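Come write motion planning code with me at Clasbridge

Hi! I'm Savita Tyagi and I look after the planning software here. We're a small team – Petro Pylypenko does perception, Ho-yin Yuen does low-level control, and I do whatever happens in between. I need one more person in between with me.

Most of your week would go into Kikosel, our in-house task planner. It takes a goal like "put the green one next to the orange one," works out an order of moves, and hands them to the motion planner. Right now it's fine with tidy tables and pretty bad with cluttered ones, especially when a big block blocks the view of a small one. I'd love for you to fix that with me! 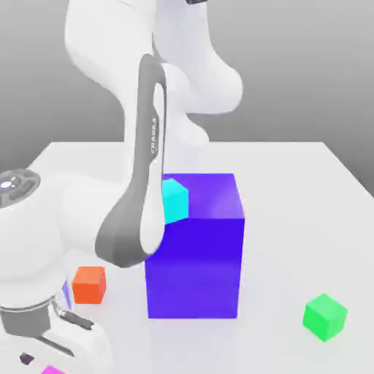
We do nearly everything in simulation first. Every merge kicks off 500 randomized tabletop runs overnight, and whoever gets in first reads the failures (bring coffee). Last night there were 38, mostly grasps the planner should have thrown out before it ever tried them. If reading logs like that sounds like fun to you, we'll get along.

You should be comfortable in Python and able to find your way around somebody else's C++. Some time spent with inverse kinematics or collision checking would help a lot. I don't care much about degrees, and I'd take a hobby project you can explain over a long list of courses. You don't need to have worked with a Franka before, I hadn't either when I started.

The job is full time, with 2 days a week from home if you want them. You'd report to me, and I promise I review pull requests fast.

To apply, send a resume and a link to some code you wrote to Harish Chaudhary in our hiring office by November 25, 2023. Please tell us about a bug that took you way too long to find – I read those first. There's one video call and then a paid afternoon working on a real Kikosel issue with Petro and me. No whiteboard puzzles.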